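5 考察

5.1 出演順と笑いの立ち上がり

前節までの分析では、会場FondgateおよびSirngateで行われたスタンドアップ公演から355本の持ち時間を抽出し、発話の終端から観客の笑いが始まるまでの時間を潜時として記述した。両会場はいずれも飲食営業を併設する小規模会場で、舞台と最前列の間に段差以外の仕切りをもたない。以下では、潜時の分布が出演順によってどのように変わるか、その変化を司会者の発話がどの程度説明するかを検討する。

まず、各公演の最初の出演者では潜時が長く、かつ散らばりが大きい。この傾向は両会場に共通し、出演者の経験年数で層別しても残った。Radonjićの先行する記述では、冒頭の出演者に対する反応の遅れは演目の質に帰されている。しかし本資料には、同一の出演者が同一の演目を冒頭と後半の双方で演じた組が含まれており、それらを対にして比べると、演目を固定しても冒頭側の潜時が長い。演目の質のみによる説明はこの結果と整合しない。

次に、休憩直後の出演者について見る。休憩直後は冒頭に近い条件とみなされることが多く、主催者向けの実務的な文書でも両者はしばしば並べて扱われる。本資料では、休憩直後の潜時の中央値は冒頭より短く、休憩直前の値に近かった。一方、散らばりは冒頭と同程度に大きい。すなわち、休憩によって失われるのは反応の速さの水準よりも、客席内での揃い方である。着席の遅れた観客が混在すること、飲食の提供が続いていることが関与していると考えられるが、着席時刻の記録は一部の公演にしかなく、ここでは可能性の指摘にとどめる。

最終出演者の潜時は、予想に反して最短とはならなかった。最短の値は多くの公演で最終出演者の一つ前に現れる。最終出演者は持ち時間が長く、単発のジョークよりも長い語りを用いる傾向があり、笑いの位置そのものが疎になる。疎な位置に置かれた笑いは、文末で直ちに起こるものと、文末のあとに一拍をおいて起こるものに分かれ、後者が全体の値を押し上げている。潜時の短さを公演の良否の指標として用いることには、この点からも慎重でありたい。

5.2 司会者の発話

司会者の発話は、冒頭の挨拶、出演者の紹介、出演者間のつなぎ、告知の四類に分けて注釈した。注釈の手順は3.3節に示したとおりである。このうち潜時との関連が認められたのは挨拶とつなぎであり、紹介と告知には明瞭な関連がなかった。

挨拶については、司会者が観客に直接問いかける区間の長さが、最初の出演者の潜時と負の関係にあった。問いかけの区間が長い公演ほど、最初の出演者に対する笑いは早く始まる。ただし、この関係は問いかけに対して観客が声で応じた場合に限って認められ、挙手や拍手のみで応じた場合には消える。観客が自分の声を客席内で一度出しているかどうかが、その後の笑いの出しやすさに関わるという解釈が可能である。この解釈は、Shehu班が朗読会の資料について報告した結果とも方向が一致する。もっとも、朗読会では司会者と出演者の役割分担が異なり、直接の比較には注意を要する。

つなぎについては、内容よりも長さが問題となる。つなぎが極端に短い場合、すなわち前の出演者への拍手が収まる前に次の出演者の名が呼ばれる場合、次の出演者の最初の笑いは遅れる。逆に長すぎる場合にも遅れが生じる。両端で遅れが生じるという関係は直線的なモデルでは捉えられず、本研究では折れ線型の項を加えた。折れ点の位置は会場によって異なり、Sirngateのほうが短い側にある。Sirngateでは舞台袖が客席後方にあり、出演者が客席を通って登壇する。登壇に要する時間がつなぎの一部として機能している可能性が高い。

紹介に関連が認められなかったことは、実務上の通念とは合わない。司会者への聞き取りでは、紹介で経歴や出演番組に触れることが観客の期待を高めるという見解が繰り返し述べられた。聞き取りに応じた五名のうち、この見解に留保をつけたのは一名である。本資料の紹介は定型的なものが大半を占め、内容の幅が狭い。関連が見られなかったことを、紹介に効果がないことの証拠とみなすことはできない。経歴への言及を系統的に変えた条件を設けなければ、この点は判断できない。

告知は、公演の進行上は中断とみなされるものの、潜時に対する影響は小さかった。次回公演の案内、飲食の最終注文、会報の購読案内などがこれに含まれる。告知のなかに笑いを含むものと含まないものを分けて検討したが、いずれの場合も次の出演者の値との間に一貫した関係はなかった。告知がほとんどの公演で休憩の直前に置かれており、影響が休憩の効果に埋もれていることも考えられる。

5.3 潜時の閾値について

本研究では、発話の終端から1000ミリ秒を超えて始まる笑いを遅延型として区別した。この閾値は注釈作業の過程で定めたものであり、理論的な根拠に基づくものではない。閾値を前後に動かした場合、遅延型の比率は当然変化するが、出演順による序列は変わらなかった。したがって5.1節の記述は閾値の選択に強く依存しない。

遅延型の笑いには、性質の異なるものが混在している。第一は、観客が落ちの理解に時間を要したとみられる笑いである。第二は、出演者が落ちのあとに表情や姿勢を変え、それに対して起こった笑いである。第三に、客席の一人または少数の反応が先行し、残りの観客がそれに続いた笑いがある。音声のみからこれらを区別することは難しい。第三の型については、先行する反応の音量が小さい場合に自動検出が失敗し、実際には早く始まっている笑いが遅延型に分類されることがある。検出の失敗は客席後方に置いた集音点で多く、前方の集音点を併用した公演では少ない。集音点の数が公演ごとに揃っていない点は、本資料の弱点である。

発話の終端の定め方にも問題が残る。出演者が文末を引き延ばす場合、あるいは落ちの語が文末より前に現れる場合、終端を基準とした潜時は意味をもちにくい。後者では潜時が負の値となる。負の値は全体のなかで少数であるが、特定の出演者に偏って現れ、その出演者が冒頭に置かれた公演では出演順の効果を打ち消す方向に働く。本研究では負の値を除外せず、出演者を変量効果として扱うことで対処した。除外した場合の結果は付録に示したが、主要な係数の符号は変わらない。

落ちの語を基準とする方式も検討した。落ちの語の特定には注釈者の判断が入り、二名の注釈者の間の一致度は、終端を基準とする方式に比べて低かった。とくに長い語りでは、どの語が笑いを引き起こしたかについて判断が割れる。語りの途中に小さな笑いが連続する場合、注釈者の一方は各々の笑いに別の語を対応させ、他方は一つの語に複数の笑いを対応させた。いずれが適切かは、語りをどの単位で区切るかという問題に帰着し、潜時の測定だけでは決められない。

5.4 会場差

FondgateとSirngateの差は、主に笑いの減衰に現れた。Fondgateでは笑いの終わりが揃い、次の発話が笑いの終端とほぼ同時に始まる。Sirngateでは笑いが長く尾を引き、出演者は笑いが残るうちに次の発話を始めることが多い。前者の天井は低く、後者には吹き抜けがある。残響の差が測定値に混入していることは否定できず、無人時の残響を測ったうえで補正を施したが、補正後も差は縮まるにとどまった。

残る差については、客層の違いによる説明がありうる。Sirngateの公演では常連客の割合が高いとされる。ただし、この割合は受付担当者の申告に基づくもので、購入記録との照合は行っていない。常連客は出演者の持ちネタを知っており、落ちの前に笑い始めることがあるとの指摘が、聞き取りのなかで複数の出演者からあった。先述の負の潜時がSirngateにやや多いことは、この指摘と矛盾しない。

公演の開始時刻も会場間で異なる。Sirngateには深夜の枠があり、ここでは司会者がつなぎを省略する例が目立った。深夜の枠のみを取り出すと、つなぎと潜時の関係は認められない。事例が少なく、関係がないと述べるには不十分である。

5.5 限界と今後の課題

本研究の資料は二会場に限られ、いずれも司会者が固定されている。司会者の発話の効果と、司会者個人の効果とを分離することはできない。Innesは、司会者が交替制をとる会場では観客の側に司会者の様式に対する予期が形成されにくいと論じており、この予期の有無が挨拶の効果を左右する可能性がある。交替制の会場を含めた資料の拡張が必要である。

また、観客の側の変数をほとんど扱っていない。客席の充足率は全公演について得られているが、着席位置の偏りは記録されていない。同じ充足率であっても、前方に固まって着席した場合と、壁際に分散した場合とでは、笑いの伝わり方が異なると予想される。Stamatopoulosは座席の間隔を操作した小規模な試行において、間隔の狭い条件で笑いの同期が高まったと述べた。本資料の範囲では、この結果を支持することも退けることもできない。

発話の内容に関する分類は、司会者の発話に限って行った。出演者の演目については、時事、自己言及、観客いじりの区別を試みたが、一つの演目が複数の類にまたがる例が多く、分析には用いなかった。観客いじりは司会者の問いかけと形式が近く、挨拶で問いかけの多い公演では、出演者による観客いじりへの応答も早い可能性がある。この点は、演目の分類基準を改めたうえで別に報告する。

注釈にはKomettiの編集環境を用いた。区間の境界を波形上で定める作業では、表示倍率によって境界の位置に系統的なずれが生じることが途中で判明し、それ以前に注釈した分は同一の倍率で見直した。見直しの前後で潜時の中央値に意味のある変化はなかったが、ごく短い潜時の分布には影響があった。同種の資料を扱う際には、表示倍率を作業要領に明記することが望ましい。

最後に、出演順の編成に関する含意に触れておく。本節の結果は、経験の浅い出演者を冒頭に置く慣行が、当該の出演者にとって不利な条件となっていることを示唆する。主催者がこの慣行を維持する理由には、経験のある出演者の到着時刻や、同じ夜に複数の会場を回る出演者の都合が含まれ、反応の良否だけで編成を論じることはできない。冒頭の不利が挨拶の問いかけによってどこまで補われるかは、同じ出演者について問いかけの有無を変えた公演を設けて確かめる必要がある。

図1 ヘッドセットを着けた人物、黒い正方形マーカを印刷した白い札、および手持ち式グリッパ。

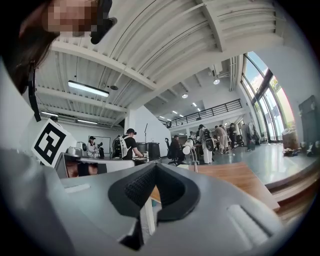 Krešimir Živkovićからは、冒頭の不利を出演順の効果と呼ぶのは早計ではないかとの意見が寄せられた。同じ演目の対といっても、後半に回されたときの出演者は袖でその夜の客席をすでに聞いており、間の取り方をそれに合わせて変えているはずで、演目が固定されていても演じ方は固定されていない。対ごとに発話速度と文末の引き延ばしを比べた表を付けてほしい、とのことである。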